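Two-arm robot faults "wrist overload" at the tray station, but only on the right

Robots & Automation > Faults and Safety
Posted by Kamil Říha
July 2, 2024

Hoping someone has seen this before, I'm losing my mind a bit and the integrator is out till next week.

Setup: two-arm humanoid, five-finger hands both sides, Serkeck controller. Task is dumb simple. Black trays on a yellow table, robot brings both hands in, thumb and fingers on the rim, lifts one, puts it down on the shelf. Left hand fine. Right hand goes in, touches, and I get code 403, wrist overload. Arm freezes. Not limp, not parked, just freezes where it is with the hand over the table.
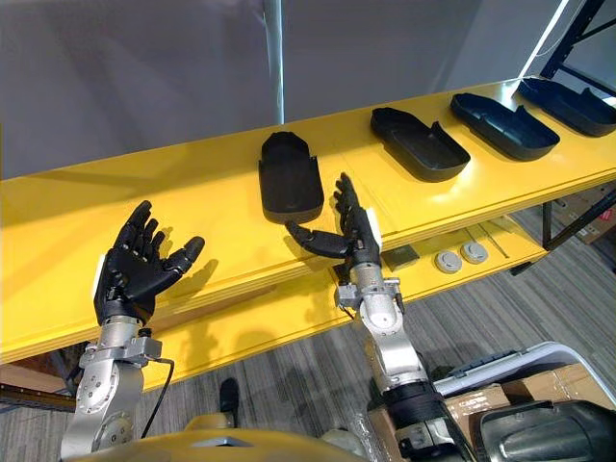 Nobuhle Le Roux wanted to know straight off if the arm stays powered when it freezes, becuase if it does then people should not be reaching past it to grab the tray. Fair. It does stay powered. And yes we had been reaching past it. We've stopped.

What I tried so far:

Restarted controller. Fine for a while, then back.
Swapped the trays for another set from the same box. Same.
Slowed the right arm to half. Faults later in the move but still faults.
Raised the overload limit from 300 to 2000 in the wrist page. No more fault, BUT the hand pushed a tray clean across the table and kept going. Hit the stop myself. Put the limit back to 300.

That last one scared me. Thumb looked ok after, no cracks, it opens and closes. Didn't like the sound it made though.

Other thing, no idea if it matters. It never faults first thing. Morning runs go great, then after lunch it starts up. Last firmware update was in March and it ran fine for weeks after that so I don't think its the update.

Also faults sometimes with nothing in the hand at all, just hovering above the shelf. So what is it overloading on??
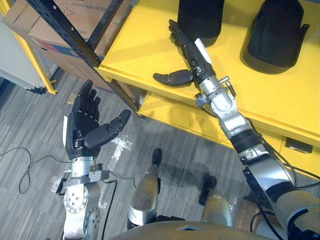

Log only gives me the code and a time. No axis, no value. If there is a hidden page with the real numbers please tell me where, the manual I have is a scan of a scan.

Questions are basically: bad sensor, bad cable, or did I set something up wrong. And can I keep running left hand only while I wait. Boss would like trays moved. I would like to keep my fingers.

Dineo Visser

had that on ours. bad sensor. replaced the wrist, went away. costs a lot tho

Hwa-young Son

Don't buy a wrist yet. Do this first.

Fault with nothing in the hand = it isn't the trays. Good clue, you buried it at the bottom. Either the zero has drifted or the signal is getting noise on it. Both look the same in the log.

Zero drift first because it's quick. The wrist sensor gets zeroed at power up, and then on a lot of setups never again. Sensor warms up through the morning, zero wanders, by the afternoon the controller thinks the hand is carrying something. Small limit like 300 and it doesn't take much. Fits your "after lunch" thing. Fits the restart fixing it for a while too.

To check: arm up clear of the table, hand empty, open the service page (hold the two soft keys on the pendant while it boots, then Diagnostics, then Raw). Write down the force numbers for both wrists cold. Let it run. Write them down again when it's faulting. If the right one crept up steady and the left one didn't, its drift. Re-zero between batches and you can limp along till somebody looks at it.

If the number jumps around instead of creeping, cable. Look where it leaves the wrist clamp. It bends there every single cycle. Power OFF, actual off, lockout on, then run it through your fingers and feel for a flat spot or a kink. Check the plug is seated all the way. Ours was half a turn loose, took us two days to find. Two days!

Then the settings. Look at payload for the right hand. If somebody put in the wrong hand weight the gravity comp is off, and you'll get overload in some poses and not others. Compare it to the left side. Should be the same or near enough if the hands match. This one doesn't care what time of day it is so I'd put it third.

Now the 2000. Please don't do that again. That limit is the thing that stops it when it hits something, and the something might be you. A false trip is annoying, a real one that never comes is a hospital visit. Put a password on the wrist page.

And get the hand looked at after that shove. Opens and closes doesn't tell you much. Do a slow full curl on each finger one at a time and watch the motor current, if the thumb reads higher than the same thumb on the left then something in there got bent.

Left hand only: I wouldn't. Right arm is still live the whole time, and on your controller a freeze on one side doesn't always hold the other one. If you really have to, right arm parked down and its brake engaged, nobody inside the line, and somebody at the stop button. Not somebody at the stop button who is also on the phone.

Refilwe Le Roux

Agree on the cable. One more to check, where the cable runs further up the arm. If it's tied tight near the elbow it tugs on the wrist when the arm stretches out, and the sensor reads that as load. Doesn't matter if the hand is empty. We cut two ties, left some slack and it quit faulting. Leave enough for full reach but not so much it snags on the shelf.

Also Dineo, did you check the cable before you swapped the wrist?

Kamil Říha

Ok did the raw page thing. Right wrist creeps, left sits still. So drift I guess. Re-zeroing every batch for now and no faults yet this afternoon. Ties look tight too, will cut them tommorow with the power locked out. Payload was the same both sides. Thumb current is a bit high on the right, so I'm leaving that hand off the trays till the integrator is back. Limit stays at 300.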